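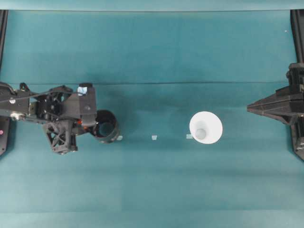 About Drokier Photo School

Print this page | E-mail this page

Welcome, and thank you for stopping by! If you've found your way to this page you are probably wondering who we are, what goes on in our classes, and whether you would feel at home in one. We'll try to answer all of that, and since we are talkers by nature (anybody who has taken a class with us will tell you so) you may want to get yourself a cup of coffee first.

Drokier is a small photography school in Tostholm. We teach adults and older teens how to use the camera they already own, whether that's a big one with a bag full of lenses or the phone in their back pocket. We don't sell cameras and we don't get anything from the people who do. We mention it early on this page, as the first question on the phone is nearly always "What should I buy?" and our answer is nearly always "Nothing yet, come to a class."

The school began as an evening course in the back of a print shop, one that did wedding invitations and restaurant menus and let us have the room after closing. The course was supposed to run for a single November. People kept asking when the next one would start, so there was a next one, and then a daytime one for folks who didn't like to drive in the dark, and after a while we were storing so many light stands between the paper boxes that the print shop very kindly suggested we look for a place of our own. We found it on Hao Street, upstairs from a shoe repair, and we've been there ever since. You may still catch a whiff of polish on the stairs.

What we teach

Most of our students start with Basics, a course of evening meetings where we go over shutter speed, aperture and ISO until they stop sounding like a foreign language. We go slowly. If it takes a whole evening to get comfortable with ISO 100 and why you might want to leave it, then we spend a whole evening on it, and we'd much sooner do that than send you home with a head full of numbers. After Basics you can go on to Portraits, to Travel and Street, or to Light and Objects, and you can take them in whatever order you like.

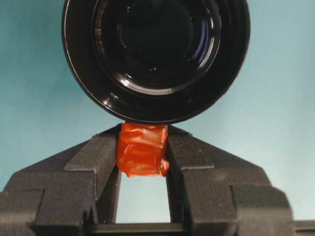 Light and Objects is the course we get the most letters about, and it's the one people sign up for with the least excitement, which always makes us smile. It is all about learning to see where light lands. Shiny black things are wonderful teachers for this, once you get over being annoyed with them. Look at the bright crescent under the dark center of that round black shape, and how the thin edges of the inner rings each pick up a little line of their own. Without those reflections you would hardly know the rings were stepped at all! So when students ask us how to get rid of every last reflection, we ask them to hold off for a minute and think about which ones are doing some good. Then we move a lamp, or a piece of white card, and everybody crowds in to look again.

You don't need any background for that course, and you don't need special gear either. We have lamps, clamps, cards and cloth in more colors than we know what to do with. Bring a camera that lets you set the exposure by hand and a charged battery. (Please, a charged battery. We have two outlets by the window and they are popular.)

How our classes work

A class is never larger than what fits around our long table, and there is always one teacher and one helper in the room. We look at pictures together on the wall, yours and ours, and we talk about them kindly. We've all had the experience of showing a photo we were proud of and hearing only what was wrong with it, and we have worked hard to keep that out of our building.

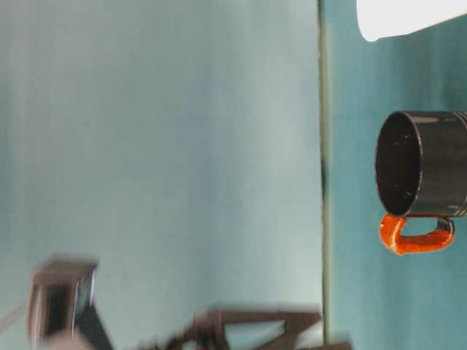

Homework is given every week, and it is nearly always done with whatever you have around the house. Kitchens are great for this, and cups especially, with their curves and rims and hollow insides. A black mug with an orange handle, say, gives you plenty to chew on: the handle is so bright that your eye goes to it first, and then, if you look into the open end, there are all those white specks and crumbs on the glossy black. Dark, shiny surfaces show every bit of dust, and the camera is a lot less forgiving than you are when you're standing at the sink. We keep a soft brush and a lint-free cloth on the supply shelf for that very thing, and we recommend that you get yourself the same before you spend a dime on software.

Speaking of software, we do teach editing, in a separate short course called Eritia. The name goes back to our early days, when it was the label on the folder where the first group kept its practice files. It stuck, and by now it would feel strange to call it anything else. In Eritia we work on straightening, cropping, brightness and color, and we stop there. You'll learn to keep your originals safe, to name your files so you can find them again,
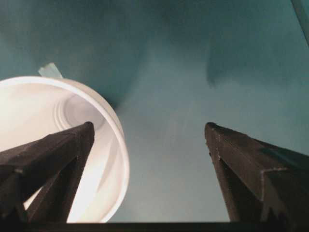
and to make a backup that lives somewhere other than next to your computer. It may not sound thrilling, but we have had too many phone calls from people who lost a whole summer of pictures to a spilled drink. We also go over printing, which is close to our hearts for obvious reasons, and every student leaves the course with a print big enough to hang.

Fees and practical things

Basics, Portraits, Travel and Street, and Light and Objects are all priced the same, and Eritia is a little less. If you are out of work, or studying, or things are just tight right now, you may take 40 percent off any course. You don't have to send us proof and you don't have to explain. Just mark the box on the form.

Doors open 30 minutes before class, and you're welcome to come up early and ask the questions you didn't want to ask in front of the group. There's a kettle. The stairs are steep and we have no elevator, which we are sorry about, so for anyone who can't manage them we hold Basics once each season in the ground floor room at the Tostholm library. Call us and we'll tell you when the next one is.

Once a year we hang a show of student work along the stairwell and in the front room. Everyone who has taken a class may put in up to 2 pictures, and we don't pick winners. Families come, neighbors come, and the shoe repair stays open late so people can go in and out through the shop.

If you'd like to see the place before you sign up, ring the lower bell and come on up. Somebody is usually in from midday on.

Page last updated January 22, 2020

Print this page | E-mail this page

Recent items
Spring course dates at Drokier
Can I take Portraits before Basics?
Notes from the stairwell show
Cleaning a lens without scratching it
Eritia: what to bring on the first evening
Parking near Hao Street
Loan tripods, please bring them back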